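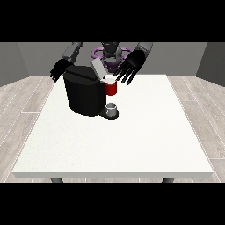
Remote Demonstrations: Questions We Keep Getting

Do I need my own robot?
No. The coffee task runs entirely in simulation. You wear a headset and gloves, and the simulated humanoid does what your hands do, including the parts you didn't mean.

How many demonstrations make a full set?
20 per operator, in 2 sittings. The project target is 1000, so please don't feel you have to get there alone.

What counts as a good demonstration?
One where the mug and the machine finish up where the task sheet says they should. Go at the speed you'd use in a stranger's kitchen. If you stop to think, stop with your hands still. The policy copies hesitation very faithfully, and we already have a model that dithers over the lid.

I dropped the mug. Do I start over?
Press the left pedal and the episode is marked as failed. Keep it, don't delete it. Bukola Briggs sorts the failures and has seen worse.

Can I pick it up again and carry on?
Yes, if it's still on the table. Tag the episode "recovery." Mugs on the floor are beyond the robot's reach and, after a while, your patience.

Why do the fingers lag behind mine?
Usually the gloves need recalibrating. Open Flornum, choose Hands, and make a fist when asked. If the lag is still there, close your other browser tabs. Yes, all of them.

May I use my left hand for everything?
For the lid, yes. The mug is a right-hand job in this set. A left-handed version is planned for August, and Modupe Obi, who is left-handed, reminds us of it weekly.

How long is a session?
Two hours at most, with a break after every four episodes. Motion sickness is not a badge of honor. Take the headset off.

Who do I write to about missing uploads?
Kathleen Quinlan. Include your operator number and the episode name. "The coffee one" doesn't narrow it down.

Last updated January 22, 2018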